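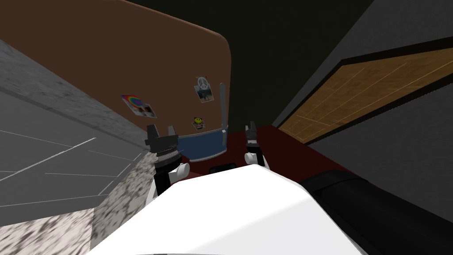
*Simulierte Küche von Benítez: Der zweiarmige Roboter vor der braunen Tafel mit dem Regenbogenmotiv.*

Cludstead – Haushaltsroboter tun sich mit einfachen Handgriffen in der Küche weiterhin schwer. Das geht aus einem Testbericht hervor, den das Softwarehaus Benítez im Juli vorgelegt hat. In 2521 simulierten Durchläufen musste ein zweiarmiger Roboter 13 Aufgaben erledigen, vom Öffnen einer Schranktür bis zum Einräumen von Geschirr. Nur sieben davon gelangen ihm in der Mehrzahl der Versuche.

Als schwierig gelten vor allem Türen. »Der Roboter muss ziehen und gleichzeitig Platz machen«, sagt Projektleiterin Montserrat Zamudio. Menschen täten das, ohne darüber nachzudenken. Auch enge Fächer bereiten der Steuerung Probleme – dort bleiben die Greifer leicht hängen.
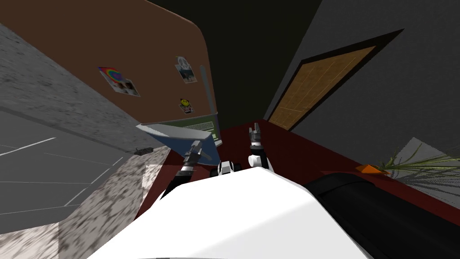 *Der untere Teil des Kühlschranks ist geöffnet, innen liegt ein weißes Drahtgitter.*

Der Küchenausstatter Muswood, der die Arbeit mitfinanziert, rechnet vorerst nicht mit einem Gerät für Privathaushalte. Zunächst soll die Software in einer Lehrküche in Grestport auf echter Hardware laufen. Geplant sind dort etwa zwei Monate Probebetrieb. Einen Preis nannte das Unternehmen nicht.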